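# Corn on the cob for lunch, no stove needed

I make this at work all the time in summer, and it's the closest thing I have to a signature dish. You need one ear of corn, a microwave and a plate. Butter if you're feeling fancy (I'm always feeling fancy).

## Cooking it in the husk

1. Leave the husk on and trim any long floppy silk off the top.
2. Lay the ear on a microwave-safe plate and cook it on high for four minutes. Ours is an old Sirent that says 500 watts on the door, so I give it six.
3. Let it sit a couple of minutes. Use a towel to pick it up – I've grabbed it bare-handed more than once and yelped both times!
4. Cut straight across the fat end, about an inch up, right through the husk and the first row or two of kernels.
5. Hold the silk end and squeeze. The ear slides out the bottom and nearly all the silk stays behind in the husk.

If it gets stuck, you didn't cut high enough. Take off another half inch and try again.

## Already shucked?

Wrap it in a damp paper towel and give it three minutes, then turn it over for one more. The kernels come out a little firmer this way, and I kind of like that.

## Butter and salt

I roll mine in soft butter on a small plate so every side gets some, then salt it. Lime and chili powder are great too. Serve it on something small, because a big dinner plate just gives the corn room to roll away from you.

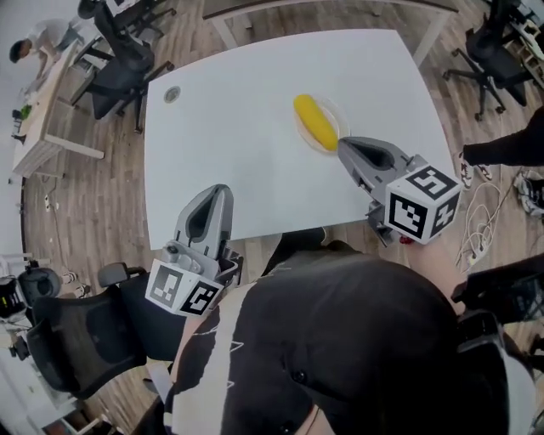 Leftovers keep three days in the fridge. I slice the kernels off cold and throw them in a salad with tomato and whatever cheese I've got – no reheating at all.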